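Imprimer ce message | Envoyer par e-mail

Liste des distributeurs Jumilance
Objet : Re: commande mensuelle et nouveaux inscrits
De : Svatopluk Machala
27 juin 2019

Bonjour à tous,

Je réponds à la question de Ravinder sur les points du mois. J'ai relu le règlement deux fois : un nouvel inscrit garde son rang s'il commande au moins 3 boîtes avant la clôture. Les échantillons ne comptent pas dans ce total.
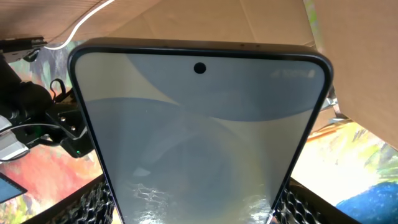
Ravinder Doucette a écrit :
> Mon équipe a fait 2 042 points en juin, mais deux personnes
> restent au premier palier. Faut-il que je commande à leur
> place, ou bien est-ce interdit ?

C'est interdit, article 4. Je vous conseille de leur téléphoner – un appel de 20 minutes suffit souvent – et de leur laisser choisir les produits. Chez moi, la gamme Latine se vend mieux que les capsules.

Bien cordialement,
Svatopluk

Messages récents
- Frais de port vers Gromham (Khrystyna-Mariia Bilyk)
- Réunion de parrainage (Otakar Tóth)
- Retour de colis abîmé (Fulgencio Sandoval)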